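Home | Forums | Grippers and Arms | Search | Log in

gbramwell: Has anyone put the Flarnotik fingers up against the Griton ones? The shop page says they hold better. Better than what?

d_oakley: We've had them on since June. Wide black fingers, and from the wrist camera they fill a lot of the view. You still get the tabletop through the gap, and the other arm.

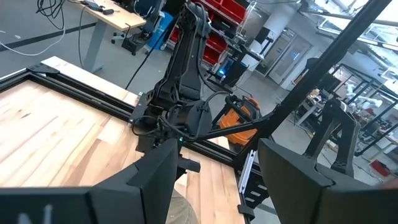 Last edited by d_oakley, Saturday 4:06 pm

gbramwell: That's a lot of finger and not much table. How do you line up on anything small?

AusraK: Disagree, the gap is what matters. I ran 232 picks and dropped 6.

gbramwell: Same part every time?

AusraK: 2 parts, both square.

gbramwell: Then I'm not sold. Try something round.

d_oakley: Fair. I'll swap the Griton set back on and run both.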